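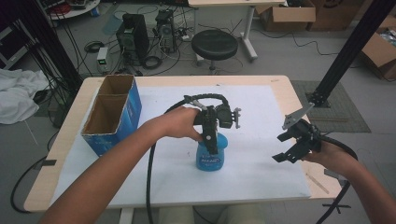 Packing notes for the August shipment are now final, and they replace the sheet that went out with the spring newsletter. The main change concerns bottles. Until now, bottles were laid on their sides in single-cavity cartons with paper fill, and most of the damage recorded at the Mesari depot was to shoulders and labels. From this shipment on, bottles travel upright in divided cartons. The trial at Fullach used a blue carton with an open top and two compartments, set on a white sheet at the left of the packing table, with the blue bottle handled on the same sheet near the middle of the table. The sheet stays in the procedure. Grit shows up on it at once, and it can be replaced between batches.

The figures behind the change are as follows. Of 3,827 bottles sent out under the old method, 67 came back with label damage and seven with split shoulders. The split bottles were all from the outer row of the pallet. Label damage was spread evenly, which points to the paper fill and not to the stacking.

**Carton preparation**

- Fold and tape the base before the divider goes in. A divider fitted first will hold the base flaps slightly open.
- Check that the divider reaches the full depth of the carton. Short dividers from the Hapeta delivery should be set aside.
- Leave the top flaps open until both compartments are filled.
- Place the carton at an angle to the table edge if the packer prefers it. The position is not fixed.

**Filling**

Lower the bottle by the body, label facing the long side of the carton. Do not let it drop the last inch. Caps are checked by hand before closing – a quarter turn is enough to find a loose one. Bottles with a torn or lifted label go to the relabeling shelf and are not packed.

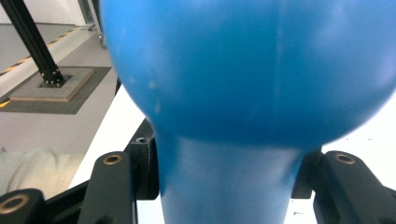 Shaped pieces are a separate case and stay outside the divided cartons for now. The limit is set by the widest point, and a compartment that fits a straight-sided bottle may not take a piece that flares. Anything with a wide, rounded bulb above a thick neck, such as the glossy blue piece from the trial, should be gripped at the neck and measured across the bulb before a carton is chosen. Inspect the surface at the same time. Faint streaks and small whitish scuffs on the bulb are recorded as cosmetic, grade B, and do not stop the piece from shipping. A seam line that can be seen but not felt is acceptable. A seam that catches a fingernail is not.

Grimari will supply a taller carton for these pieces. The first order is for 1,243 units, flat packed, and the sample had a deeper flap than the drawing called for. A corrected drawing has been returned. Until the new cartons arrive, wrap shaped pieces singly in two layers of tissue and pack them in the old single-cavity stock – neck down, with fill on all four sides.

Remaining single-cavity cartons may not be used for bottles. Sites holding more than one pallet of them should report the quantity to Fullach with the next stock return, listed under the old carton code.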